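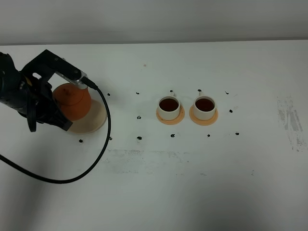

The orange teapot, held over its saucer

Speaker notes – housing access talk, second version, 25 minutes plus questions

Good afternoon, and thank you for staying after lunch. I will speak slowly, and if a word of mine is not clear, please raise your hand. My subject today is small repairs and changes in rented homes for disabled tenants: the grab rail, the ramp, the wider door, the shower without a step. I will talk about how long people wait, and what happens to them while they wait.

(Pause. Check that the captions are running on the second screen.)

I work as a housing adviser in Gellumville. Our office is small and sits above the bus station, with an elevator that is older than I am. Most of the people who come to us do not come for a new home. They come because they already have a home and they cannot use one part of it. Usually it is the bathroom. Sometimes it is the front door.

Let me start with one number. Last year our city housing office received 3,073 requests for changes to a home. These are only the requests that were written down and given a file number. A tenant who called, was told to call again, and gave up is not inside this figure.

From those, we were allowed to read 362 files from start to finish. Names were removed before we received them. I want to tell you what we found in them, and also what we could not find.

First, the wait. In the files we read, the middle wait from the first letter to the finished work was 52 weeks. One year for a job that often takes a builder 2 days. When I say this to builders, they do not believe me at first. Then they ask where the time goes, and it is the correct question.

(Do not hurry here. Last time I went too fast.)

The time goes into three or four places. The tenant writes to the landlord. The landlord says that the city must pay. The city says that it needs an assessment. The assessment is done, and then the landlord must sign a paper to permit the work. This signature is where most files were sleeping. We found files where the money was approved, the builder was chosen, and everything stopped for months for one signature.

In Memelen, the next district, they made a change to this step in March. If the landlord does not answer in a fixed period, the request for a small change goes forward without the signature. It applies only to work which can be removed later, such as rails and portable ramps. I visited their office in July and I asked if landlords were angry. They told me that a few had complained in writing, and that most had not noticed.

I must be careful, because the Memelen rule is young. I would not like anyone to go home and say that the problem is solved there. Larger work, for example a new bathroom, still goes by the old road.
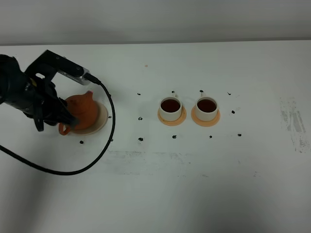

What can a tenant do if the landlord refuses a ramp?
Ask for the refusal in writing, with the reason and the date, and take it to a housing adviser before you sign or agree to anything else.

Now the second point, the assessment itself. We read the forms, and they ask good medical questions. Can you lift your arm, can you stand for one minute. They ask very little about the day. At what time do you leave home? Who opens the door for the nurse? Where do you keep your chair at night? One tenant received a fine ramp at the back entrance, and the back entrance is locked at seven in the evening. She works late. On paper this file is closed and counted as a success.

For this reason we wrote a short extra page, which we call the Skirnerar page, after the street where we first tried it. It has space for the tenant to describe one normal day in their own words. It can be written, or recorded by voice, or signed and then translated. The assessor reads it before the visit. It is not an official form and the city does not have to accept it, but several assessors now ask us for it.

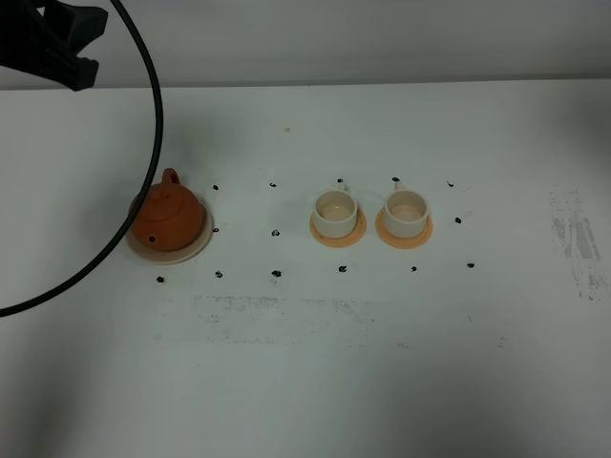
The page does have a weak side. It takes time to fill in, and a tired person may not want to explain their life again to one more office. Some tenants left it empty, and we never pushed them. We also learned to print it in large type from the beginning – in the first month we forgot this, and I am still ashamed.

Third point, the buildings. The Şimşekoğlu houses, for those who know our city, are long blocks with four steps before every entrance. Every tenant there who needs a ramp makes a separate request, and every request is assessed as if the steps were a surprise. We have proposed that the entrance is treated as one request for the whole building. The answer we received is that the form has no box for it.

(People may laugh. Wait, then continue.)

What I ask from the city is simple to say. Publish the waiting times every three months, with the signature step shown separately. Put a limit on this step. Let a building make one request for a shared entrance. And when work is finished, call the tenant after one month and ask if they use it.

(If there are less than five minutes left, skip the part on costs and go to questions. Copies of the extra page are on the table near the door, in standard and large type. The microphone must go to the person asking, also in the back rows.)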